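Ticket 452: gripper does not close in sim, wrist view
Project: Flisinar (student robotics club, sim track)
Opened by: Adwoa Sarpong
Assigned to: Ruben Bosman
Status: open, waiting on retest

Since the December update the gripper stays open when the close command goes out. No error in the console. The arm itself moves fine and reaches the pick pose. The log shows the command being sent at step 1,031 and the finger joints hold the same value until the episode times out at step 1,726.

Tried so far:
Restarted the sim. Same result.
Loaded Jolien's config from before the update. Same result.
Sent the close command by hand from the console. Same result.
Swapped in the Tastbridge finger model. It closes, but the pads pass through each other.

Wrist view with our own fingers, gripper open:

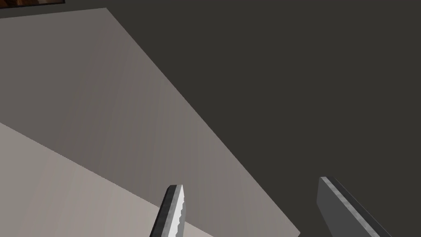 Ruben Bosman: Check the joint limits before anything else. The update changed the finger joints from meters to millimeters in our gripper file, and the controller still sends meters. A close command would then be too small to see. Print the target and the actual value side by side and post both here.

Adwoa Sarpong: Printed them. You are right about the units, the target is a thousand times too small. I fixed the scale in the controller and the left finger now follows. The right one still does not move.

Ruben Bosman: Then the mimic joint is missing. Holger removed 2 lines from the gripper file when he cleaned it up. Put them back and run the pick task again.

Adwoa Sarpong: Will do after 4 pm, Wilma has the lab machine until then.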